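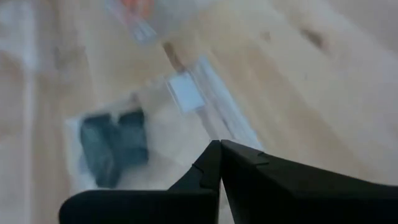 Packing and Storage Areas

Workplace inspection checklist with comments
Site: Livbridge, small parts packing room
Period: October, morning round, started 8:40
Previous round: see comments marked "carried over"

Ratings used: OK / Attention / Action. An item marked Attention gets looked at again next round. An item marked Action needs a fix and an entry in the repair log before it can be closed.

1. Floors and walkways

1.1 Main walkway clear for its full width – OK
1.2 Floor free of oil, water and loose packaging – Attention
Comment: Bag offcuts under the sealing bench again. They are thin and clear and hard to spot on concrete. Sweep at the end of each shift as well as at lunch.
1.3 Yellow line at the roller door visible – Action
Comment: Carried over. Worn through for nearly the whole width of the door. Repaint before the winter stock comes in.
1.4 Mats flat, edges not curling – OK

2. Work surfaces

2.1 Tops sound, no splinters or raised grain – OK
Comment: The wooden tops were oiled over the summer and have held up. One rough patch on the sealing bench has been sanded.
2.2 Tops clear of anything not needed for the current order – Attention
Comment: Empty bags get left where they were opened. An empty bag goes in the soft plastics bin. If it is going to be used again, flatten it and put it back in the box.
2.3 Knives and snips in the holder when not in use – Action
Comment: Two knives found open in the drawer. Only the Stoso knives with the spring-back blade are to be used in this room. The old fixed ones were taken away during the round.
2.4 Bench height suits the person working at it – OK

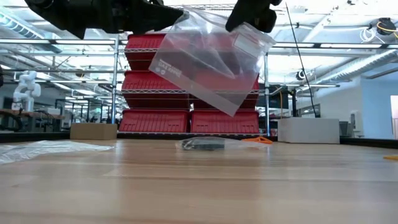 3. Shelving, bins and bags

Wire shelving is rated by the maker at 100 kg per shelf, spread evenly, and the rating card has to be readable from the front. Heavy parts go at the bottom and nothing is stored on top of the posts. The red bins stay on the shelves with their fronts facing out, and any bag with parts in it gets the white write-on panel filled in before it leaves the bench. Use a permanent marker. Ballpoint wears off in the bins and then somebody has to open the bag to find out what it is.

3.1 Shelving level and steady when pushed – OK
3.2 Shelf clips seated at all corners – Attention
Comment: One clip on the unit nearest the door had ridden up. Tapped back down. Check it next time, as this is the second round in a row.
3.3 Bins free of cracks, handles intact – OK
Comment: Spare bins are from Irkitz. They are slightly deeper than the old ones and do not stack with them, so keep the two kinds on separate units.
3.4 Bags labelled with part number and date – Action
Comment: 489 bags checked, 8 with a blank panel. All were put aside and relabelled the same morning. Most were from late in the shift.
3.5 Zip closures fully shut – OK
3.6 Overfilled bags – Attention
Comment: A bag should close flat without being forced. If it bulges at the zip, go up a size.

4. Power and cables

4.1 Cords free of cuts, tape repairs and pinch points – OK
4.2 Cables kept off the floor and out of reach of the shelving – Attention
Comment: Tie them up at the back where possible. A hanging cord will catch on a bin handle sooner or later.
4.3 Test tags in date – Action
Comment: The heat sealer tag has run out. The sealer is switched off at the wall and is not to be used until it has been tested.
4.4 Power boards not daisy-chained – OK

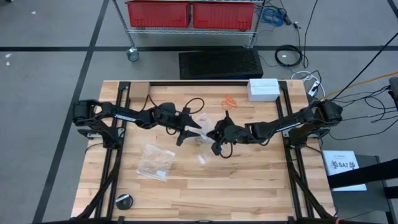 The same goes for the label printer, which is due in the same month and may as well be done on the one visit. Book both with Usman Electrical and ask for the sheet to be left in the blue folder. Last time it was emailed and took weeks to track down.

5. Lighting and air

5.1 Light level at bench, minimum 300 lux – OK
Comment: Around 214 lux under the dead tube by the sink, which is not a work area. Replace the tube anyway.
5.2 Vents clear – OK

6. First aid and fire

6.1 Extinguisher gauge in the green, pin and seal in place – OK
6.2 Path to extinguisher clear – Attention
Comment: Flattened cartons leaning in front of it. Moved to the recycling cage.
6.3 First aid kit full – Action
Comment: Short of finger dressings and eyewash. Reorder.
6.4 Exit sign lit – OK

Items to close before next round: 1.3, 2.3, 3.4, 4.3, 6.3
Copy to the noticeboard and one to the blue folder.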